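Stirent Employees' Retirement Plan, Board of Trustees
Minutes of the November meeting, held in the Omton Room, main office 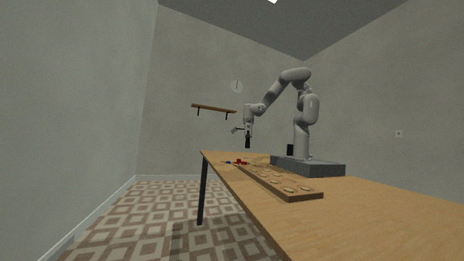 Gleice Meireles asked that her objection to the wording of the disability pension letter be put at the top of the minutes, as she had raised it before the agenda was taken up. In her view the letter tells people they "must" return the medical form to keep their pension, when the plan rules say only that payment may be held until the form comes in. She had heard from retirees who thought they had been cut off for good. The chair agreed to take the letter first.

Present: Unathi Coetzee (chair), Ignacio Cantero, Natanael Dantas, Gleice Meireles, Jamshid Shahbazi (minutes).
Apologies: none.

The meeting opened at 10 a.m.

Minutes of the last meeting
Approved with one correction. The item on survivor benefits should read "surviving spouse or registered partner" both times.

Disability pension review letter
The letter goes to everyone on a disability pension who is below normal retirement age. Natanael Dantas said the text came from the former plan administrator and was carried over when Vandetti took on the work. No one had reviewed it then. He did not think "must" was wrong, but accepted that the letter fails to say what happens if the form is late, or that back payments are made once it arrives.

Ignacio Cantero asked if doctors charge for filling in the form. Some do. The plan has no rule on paying this back. Gleice Meireles said a person living on a disability pension should not have to pay to prove it. Unathi Coetzee said a change of that kind would need a plan amendment and could not be settled at this meeting.

Agreed: Natanael Dantas to redraft the letter and send it to the board before it goes to Vandetti. The redraft is to explain the hold, the back payment and how to ask for more time. The question of doctors' charges goes on the next agenda.

Lump-sum offer to former employees
Vandetti has written to over 1,000 former employees who left with a small vested pension and have not started to draw it. They can take the value as a lump sum or leave it in the plan. The first replies are in and most of the people who answered want the lump sum.

Jamshid Shahbazi reported that many of the calls to the help line are on tax. Callers want to know if they can roll the money into an IRA and what is withheld if they take a check. Help line staff read out a standard answer and refer people to the tax notice in the packet. He had listened to a few of the calls and thought the answer was correct but too long to follow by phone.

Ignacio Cantero asked what is done with packets that come back undelivered. Vandetti runs an address search and mails once more. After that the pension stays in the plan and nothing is lost except the chance to take the lump sum in this round. Gleice Meireles asked that the website say so in plain terms.

There was some discussion of spousal consent. A married member needs a notarized signature from the spouse, and forms have been arriving without it. These are returned with a cover note. The board felt that a missing signature should not cost anyone the offer if the form itself was on time.

Agreed: forms received by the closing date without the notarized signature will be held open for 31 days. Jamshid Shahbazi to tell Vandetti and ask for a shorter phone script.

Working after retirement
The Magyar site has asked to bring back retired maintenance staff on short contracts. Under the current rule a retiree who goes back to work for Stirent in any role has the pension suspended for each month worked. The site manager's memo says this makes it hard to find anyone willing.

Natanael Dantas set out the options. The board could recommend an hours limit below which the pension would keep being paid, or leave the rule as it is and let the site hire through an outside firm. He warned that the second course has its own problems if the retiree is in practice doing the old job.

Gleice Meireles was in favor of an hours limit but wanted a real break in service first, so that people do not retire and come straight back. Ignacio Cantero was against any change until the plan actuary had looked at it. He said early retirement figures could shift if people knew they could draw a pension and a wage together.

The chair put it to a vote. The motion to ask the actuary for a cost estimate before making any recommendation was carried, Gleice Meireles abstaining. Magyar will be told that the present rule stands for now.

Pay date over the holidays
The bank is closed on the normal pay date at the turn of the year. Payments will be made on the last business day before. Retirees who still receive paper checks have been sent a card about direct deposit. Noted.

Other business
Ignacio Cantero said the benefit statements showed the wrong phone number for the help line. The number on the website is right. Vandetti will correct the template and put a slip in the next mailing.

Unathi Coetzee reminded trustees that conflict of interest forms are due. Two are still outstanding.

Next meeting
In the Omton Room at the same hour. Items for the agenda to Jamshid Shahbazi.

The meeting closed at 2 p.m.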